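From: Stefaniia Hladun
To: manip-software list
Subject: Re: [manip-software] Kideo 4 planner, results on the kitchen table task

Costel Yordanov wrote:

> We have now moved the whole tabletop setup over to the Kideo planner and
> I would encourage everyone else to do the same. Over 358 episodes we saw
> 68 failures with the old stack. With the new one we are down to 35 over
> the same number. The language front end takes the instruction, the
> perception node produces the object list, and the planner picks an order
> and hands it to the arm. No hand-written task scripts any more. Lanying
> has put the config in the shared repo. I don't see a good reason to keep
> maintaining the Rondex branch after August.

Costel,

Thanks for writing this up, and for giving raw counts. I still don't think they show what you say they show, and I would like us to slow down before anybody deletes a branch.

First, what is a failure? In the old stack we logged one whenever the executor raised an error or the operator hit stop. I read through the new logging code last night and the planner is allowed to replan silently. If the grasp check comes back bad, it drops the step, asks perception for a new list and carries on. That episode is then marked as a success if the final list matches the goal, even if the arm had three goes at the same strawberry. Under the old rules the first bad grasp would have ended the run. So part of the drop from 68 to 35 may be bookkeeping. I can't tell how large a part, and I suspect you can't either, as the replans are only written out at debug level.

Second, the goal check uses the same perception node as the planner. If the node loses an object, it is lost from the plan and from the check as well, and the episode passes. Kiều Đoàn raised this on the list when the Janevski tracker was being tested and I don't remember it ever being answered.
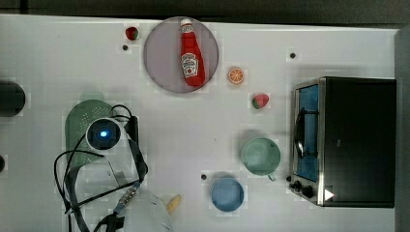 The overhead view has its own trouble, and swapping the planner does nothing about it. When the wrist is parked over the colander, the segmentation gives us half a colander, and the pose fit then makes up the rest with great confidence. The planner has no notion of "I can only see part of this". It gets a centre, a size and a score, and it plans around those. I have seen it propose a place target which, according to the fitted model, was clear of the rim and, according to anyone with eyes, was not.

Two strawberries on the table is the other case I would like to see broken out. The instruction "put the strawberry in the bowl" is ambiguous, and as far as I can make out the planner takes whichever has the higher detection score. Fine, it has to take one. But the scores swap between calls, so after a replan it can change its mind halfway through. Do we count that as a success? The config says yes.

I also don't buy the claim that there are no task scripts any more. There is a file called priors.yaml in Lanying's config which says that bottles are to be moved before plates if they overlap, that mugs are approached from the handle side, and that the toaster oven is never a place target. Those are sensible rules. They are also a task script, only with worse error messages.

What I would ask for before August:

Log every replan at info level, with the step it dropped.
Score the final state from a separate view, or by hand for a sample. Xóchitl Arellano did this for the Skosix comparison and still has the scoring sheet.
Rerun the old stack with the same retry allowance. It is a small wrapper, I can write it.
Keep the Rondex branch building until we have those numbers.

If the gap is still there afterwards I will happily move my own setup over. I have no great love for the Rondex code - I wrote a fair bit of it and know where the bodies are. But it does stop when it is confused, and I would want something in the new planner that does the same.

Lanying, could you tell me whether the score threshold in the config is the one used for the 358 episodes, or was it changed afterwards? The commit message only says "tune".

Stefaniia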